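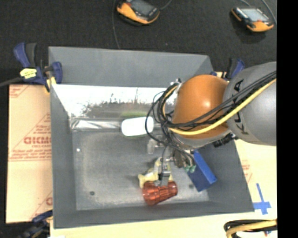

Akberg bekommt sein Tauschregal zurück, und diesmal sogar mit Dach

Jetzt ist es also doch durch: Der Ortsrat hat am Freitag beschlossen, dass das Tauschregal an der alten Bushaltestelle wieder aufgebaut wird. Ich saß hinten in der vorletzten Reihe, mit kaltem Kaffee aus der Thermoskanne, und habe mich ehrlich gesagt mehr gefreut, als ich es bei einem Tagesordnungspunkt mit dem Titel »Möblierung Wartebereich Nord« für möglich gehalten hätte.

Für alle, die nicht in Akberg wohnen oder erst kürzlich zugezogen sind: Das Regal stand jahrelang neben dem Fahrplankasten. Man stellte hinein, was man nicht mehr brauchte, und nahm mit, was einem gefiel. Bücher natürlich, vor allem Krimis und Kochbücher, aber auch Eierbecher, Puzzles, Blumentöpfe und einmal eine komplette Fonduegarnitur (die steht jetzt bei mir im Keller, ich gebe es zu). Im Januar kam dann der Sturm, das Regal kippte um, die Rückwand war hin, und der Bauhof hat die Reste abgeholt. Seitdem klaffte da eine Lücke, in der meistens Fahrräder standen.

Dass es so lange gedauert hat, lag am Geld und am Standort. Die Gemeinde wollte das Regal erst gar nicht mehr an der Haltestelle haben, weil dort zwei Mal Sperrmüll abgeladen wurde. Vorgeschlagen war der Platz hinter der Turnhalle, wo es abends stockdunkel ist und wo man nur hinkommt, wenn man ohnehin zum Turnen geht. Dagegen gab es eine Unterschriftenliste, die beim Bäcker auslag, und ich habe natürlich auch unterschrieben. Im Rat ging es dann trotzdem noch eine gute Stunde hin und her – Beleuchtung, Haftung, wer den Schlüssel für die Winterklappe bekommt. Die Winterklappe! Ich wusste bis Freitag nicht, dass es so etwas gibt.

Beschlossen ist nun Folgendes: Das neue Regal kommt an die alte Stelle, wird aus Lärchenholz gebaut und bekommt ein Dach, das vorne ein gutes Stück übersteht. Es hat sechs Fächer, davon zwei niedrige ganz unten, damit auch Kinder drankommen. Die Gemeinde gibt 2.000 Euro dazu, das Holz liefert die Schreinerei Lazarević zum Einkaufspreis und übernimmt auch gleich den Aufbau. Wenn das Wetter mitspielt, soll es noch vor den Sommerferien stehen. Einen genauen Termin wollte im Saal niemand nennen, was ich nach den letzten Monaten auch verstehen kann.

Neu sind die Regeln, und da wurde es zwischendurch etwas lauter. Bisher galt ja: rein, was passt. Künftig hängt innen an der Seitenwand ein Zettel in Folie. Keine Lebensmittel, keine Matratzen (offenbar gab es da einen Fall), keine Elektrogeräte mit Netzstecker und nichts, was höher ist als das Fach. Kleidung nur sauber und in einer Tüte. Bei den Elektrogeräten hätte ich persönlich eine Ausnahme für Lampen gemacht, aber gut. Wer ein Gerät loswerden möchte, kann es weiterhin zum Reparaturabend in Gerkcombe bringen, unserer Partnergemeinde drüben hinter dem Wald, die mit dem seltsamen Namen. Dort gibt es übrigens auch so ein Regal, und zwar schon länger als bei uns, und angeblich ist es nie umgefallen. Das wurde im Saal dreimal erwähnt.

Was ich besonders schön finde: Die Liste der Leute, die reihum nach dem Regal schauen wollen, ist schon voll. 34 Namen stehen darauf, das reicht locker, um jede Woche jemand anderen hinzuschicken, und zwar ohne dass man im Sommerurlaub ins Schwitzen kommt. Gemacht werden muss nicht viel. Einmal durchsehen, Kaputtes rausnehmen, fegen, fertig. Ich bin irgendwann im Herbst dran und habe mir vorgenommen, bei den Kochbüchern stark zu bleiben.

Ein bisschen Gegenwind gab es auch, das soll hier nicht unter den Tisch fallen. Eine Anwohnerin, die direkt gegenüber wohnt, macht sich Sorgen wegen des Autoverkehrs, weil manche Leute mit laufendem Motor auf der Busspur halten und in aller Ruhe auspacken. Das habe ich selbst schon gesehen und es ist wirklich ärgerlich, gerade morgens, wenn der Schulbus kommt. Die Verwaltung prüft nun, ob man auf der anderen Straßenseite einen Kurzzeitparkplatz markieren kann. Bis dahin die Bitte: Wer mit dem Auto kommt, parkt am Friedhof und läuft die paar Meter. Das geht auch mit einer Bücherkiste, ich habe es ausprobiert, und ich bin nun wirklich keine Sportskanone.

Offen ist noch, wie das Regal heißen soll. Früher hieß es einfach »das Regal«, und ich fände, dabei könnte man es belassen. Im Rat fiel aber der Vorschlag, es nach dem Flurstück zu benennen, auf dem die Haltestelle steht, also Teltitden. »Teltitden-Regal«, das muss man erst mal dreimal schnell hintereinander sagen. Abgestimmt wurde darüber nicht, Vorschläge können im Bürgerbüro abgegeben werden, entweder am Schalter oder im Briefkasten neben der Tür. Ich tippe darauf, dass wir am Ende alle weiter »das Regal« sagen.

Bis der Aufbau losgeht, bitte noch nichts an der Haltestelle abstellen! Am Sonntag standen dort schon wieder zwei Kartons, einer davon völlig durchgeweicht, und das ist schade um die Bücher. Wer jetzt schon aussortiert hat, bewahrt die Sachen am besten noch zu Hause auf. Bei mir im Flur stapeln sich inzwischen auch drei Kisten, und die Fonduegarnitur kommt wohl obendrauf. Sobald der Termin für den Aufbau feststeht, schreibe ich ihn hier auf die Seite, und im Schaukasten am Rathaus wird er auch hängen.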